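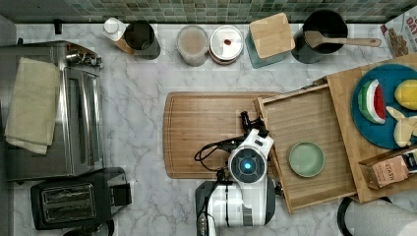

Parveen Tarar asks whether shortbread dough can be made the evening before it is needed and cut the following morning. It can, and the method given on this page has been arranged with that in mind.

Cut-Out Shortbread for the Festive Table
Filed under: Baking, Biscuits, Seasonal

Ingredients
204 g unsalted butter, softened
100 g caster sugar
300 g plain flour
A pinch of fine salt
56 g semolina

Making the dough
Beat the butter and sugar together until smooth and slightly paler in colour. Sift in the flour and salt, add the semolina, and mix on the lowest speed until the dough begins to gather. Finish by hand. Over-mixing produces a tough biscuit.

Divide the dough in two, flatten each half into a disc and wrap it closely. Refrigerate for one hour, or overnight. Dough chilled overnight should stand at room temperature for 20 minutes before rolling, or it will crack at the edges.

Rolling and cutting
Roll each disc between two sheets of baking parchment to the thickness of a pound coin. Dip the cutters in flour and press straight down without twisting. Trimmings may be re-rolled once. Place the shapes on a lined tray and return them to the refrigerator for 15 minutes.

Baking
Heat the oven to 160°C (140°C fan). Bake for 14 to 16 minutes, until the edges are just beginning to colour. Leave on the tray for five minutes, then transfer to a wire rack.

Readers using the Hedeck tray should allow a further two minutes, as the metal is thicker.

Icing
Ice only when completely cold. Mix icing sugar with lemon juice, a few drops at a time, to a consistency that holds a line for several seconds. Allow four hours to set before stacking.

Storage
Plain biscuits keep for ten days in an airtight tin. Iced biscuits should be eaten within five. Unbaked dough may be frozen for up to two months and thawed overnight in the refrigerator.

See also: Trorstead Ginger Squares; Icing Without Egg White.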